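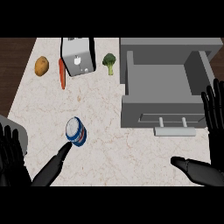 Unit 4 - Starch, handout for week 2

Read before lab. Bring it with you, I am not printing extras.

What starch is
Plant's stored sugar. Long chains of glucose packed into granules. Two kinds of chain:
amylose - mostly straight, sets firm when cool, goes cloudy
amylopectin - branched, thickens but doesn't set hard, stays clearer
Every starchy food is a mix. The ratio decides most of what you get on the plate. Waxy corn starch is nearly all amylopectin, so no firm gel. Ordinary corn starch has enough amylose to stand up in a pie.

Gelatinization
Granules sit in cold water and do almost nothing. Heat them and they take in water, swell, leak amylose, mixture thickens. Potato starch goes early, wheat and corn later. Keep heating and stirring hard and the swollen granules break up - sauce thins out again. People blame the flour. Usually the spoon.

Don't confuse with gelatin. Gelatin is a protein. Lost points on this last year, whole back row.

Things that get in the way
Sugar - competes for water, slows swelling, softer gel
Acid - cuts the chains, thinner result. Add lemon juice after thickening
Fat - coats the granules, helps stop lumps (this is your roux)
Salt - small effect, skip it for the quiz

Retrogradation
Cooled starch, chains line up again and squeeze water out. Stale bread, hard rice, the puddle around day-old pudding. Faster in the fridge than on the counter OR in the freezer. So bread does not belong in the fridge, sorry. Reheating undoes part of it, amylopectin part mainly.

Potatoes
High starch (russet types): cells swell and seperate, fluffy, good mash, fall apart in soup.
Low starch (waxy): cells hold together, good for salad.
Overworked mash goes to glue - broken cells, free starch everywhere. Use a ricer.
Cold storage turns some starch to sugar, so chips from a chilled potato brown too fast and taste sweet. Iolo Mathias covers the browning side in Unit 5, leave it for him.

Lab
Teams as posted. Treasa Carroll has the thermometers, sign for them.
1. 30 g corn starch, 400 ml cold water, whisk smooth in the pan
2. Medium heat, stir the whole time, write down temp when it first thickens
3. Hold at a bare simmer, 7 minutes, gentle stirring
4. Pour into cups, label, into the fridge
5. Repeat with potato starch, same amounts
Next session: unmold, note firmness, clarity and any weeping. Don't taste the lab samples.

Write-up is one page, due at the start of week 3. Table plus a paragraph on wich starch you'd pick for a fruit pie and why. Late ones go to Edgardo Quiambao's box, not under my door.

Quiz covers up to retrogradation. 9 questions, short answers.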